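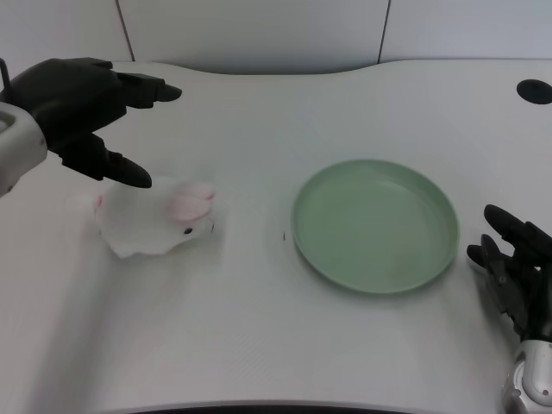

Noreen Phelan was late, and so was I, so we started talking on the stairs. She runs the robotics club at Dandville, after lessons, four till whenever the building shuts, and this term the club has one job. Pick up a soft toy, put it on a plate. "Sounds like nothing," she said. "I thought it was nothing. I'd pencilled it in for a fortnight." That was in the autumn. It's February now and the white rabbit and the green plate are still the whole syllabus, with two black hands over the table and a group of sixteen-year-olds arguing about which one should go first.

The club enters the Londico Cup, junior section, and the soft toy task is new this year. Before that it was blocks. Phelan liked blocks. "A block is a block. You know where its sides are. You squeeze it and it stays the shape it was." A rabbit has no sides to speak of, she says, and the ears are worse than the rest of it put together. Fold back, flop forward, get between the fingers.

I asked who chose the rabbit. The rules only say a soft toy, light coloured, small enough for one hand. The club voted. There was a bear in the running, and a sort of octopus, which Phelan ruled out before it got to a show of hands. "I have to be able to explain to a judge where we're going to grip it. With the octopus I couldn't explain it to myself."

How it works, as far as I followed. The pupils record practice runs, steering the hands themselves, one pupil driving and one keeping notes. Then the recordings go into the software, which is called Nerell and which everybody in the club talks about as if it were a difficult cousin. Then they let it have a go on its own. Then they argue. They have 826 recordings so far. Phelan had the number ready. She also had the number they'd thrown out, 505 kept and the rest binned, and she was less cheerful about that one.

Why so many binned? "Us. Mostly us." Early on they were all driving differently. One lad came in high and dropped straight down, another swept in from the side, a third stopped halfway to think. All fine on their own. Mixed together, she said, the thing had no idea what it was being shown. "It'd start one way and finish the other. It was like watching someone try to go through a door with two people giving directions."

So now there's a house style. In low, from the near side, fingers under the head and the belly, close slowly, lift. It's written up on a sheet and new members have to drive it to the group's satisfaction before any of their runs get kept. I said that sounded strict for an after school club. "It's the strictest thing I do all week. I teach Year 9 as well, so you can judge."
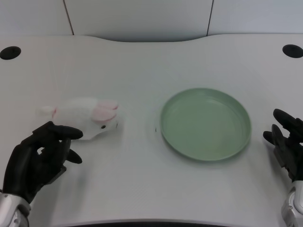

The left hand does the picking up. That was a long row too. Some of the group wanted the choice left open, whichever hand is nearer, and on paper that's the better answer because the judges can start the toy wherever they like on the table. Phelan let them try it for most of a month. Then they went back to left hand for the toy, and the right staying up by the plate, ready in case it needs steadying. "It isn't clever. It's finishable. I've done seven of these competitions and I've seen a lot of clever things still being plugged in when the buzzer goes."

Seven, and never placed. She brought that up, not me. The nearest was the year of the blocks, when they were beaten by the Ó Conaill school on time. Thirty-three seconds slower over the full course. She can tell you where every one of those seconds went. I belive her.

We did get into the room eventually. I won't pretend I understood the screens. What struck me was how much waiting there is, and how quiet they are while they wait. A girl with a clipboard reads out the run number, somebody says go, and they all lean in at the same time. After each one there's a short discussion, sometimes very short. "Ear," one of them said, and the others nodded and it went down on the sheet as ear.

There's a column on the sheet for that. Ear, slip, early, late, other. Phelan is proud of the column, prouder than of anything on the screens I think. When they began, the notes just said good or bad, and a month on no one could remember what bad had meant. "You can't fix bad. You can fix late."

Does she know how to build one of these herself? She laughed. No. She trained as a geography teacher, took over the club when a collegue moved away, and was meant to be minding it until someone proper turned up. "Still waiting!" What she knows she's picked up from the pupils and from reading on the bus, and she doesn't hide that from them. If they ask something she can't answer she writes it on the board and it stays there till one of them can. A couple of questions have been up since before Christmas. She wouldn't tell me which, in case I printed the answers.

Money is the dull bit, we got through it fast. The arms are on loan and go back in the summer. The entry fee comes out of a cake sale — two cake sales, this year — and the coach to the final is not sorted. If anyone reading has a minibus she'd like to hear from you, she was quite firm that I put that in.

And after the Cup? She wants to do a sock. Pairs of socks, out of a pile. The group think she's mad. "They said the rabbit at least has a front and a back." She's also been asked by the primary school down the road to bring something along to their open afternoon, and hasn't decided, partly because of the carrying and partly because she knows exactly what will happen. Every child will want to hold the rabbit and then it'll come back a different shape.

Last thing, on the way out, I asked what a good result looks like. I was expecting a place, top five, something. She thought about it with her coat half on. "Three clean runs in a row, in front of strangers. We've had three in a row here. We haven't had it with anybody watching." Then someone called her name from the room and she went back in, coat and all.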